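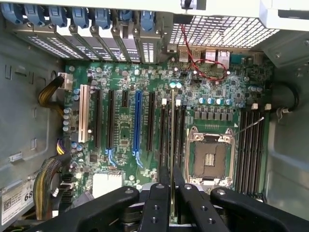
Wrist camera view, black gripper over the lower part of the board, CPU socket empty.

Search this list
Advanced

Re: Nolte vs. Trirura fingers for PC teardown

January 26, 2024

> We ran the Trirura on the same job in December and lost the
> memory latches from view on every approach below the socket.
> Is the Nolte any better with the wrist camera at the stock
> offset? Also, which controller are you on?

Slightly better. The parallel bars on the Nolte still cover the lower end of the memory slots once you are close, as in the still. The upper latches stay visible, so we register on those and on the corner screws of the socket frame, then go in blind for the last part of the move.

Numbers so far, memory removal only: 300 attempts with each gripper, 252 clean pulls on the Nolte, 47 fewer on the Trirura. Most of the Trirura failures were one latch not fully released. Same arm, same lighting, same camera exposure. The open grille at the back of the case lets in enough light to upset auto exposure, so lock it.

Controller is the Hilano, firmware unchanged. The Cistwood unit is on the bench but its force readings drift after warmup and I would not compare anything on it yet.

Cables are the open problem. The thin red and black pair crossing the USB ports does not segment reliably against the board. Has anyone tried a second camera on the case wall side?

3 replies | 0 attachments
Last updated 2 hours ago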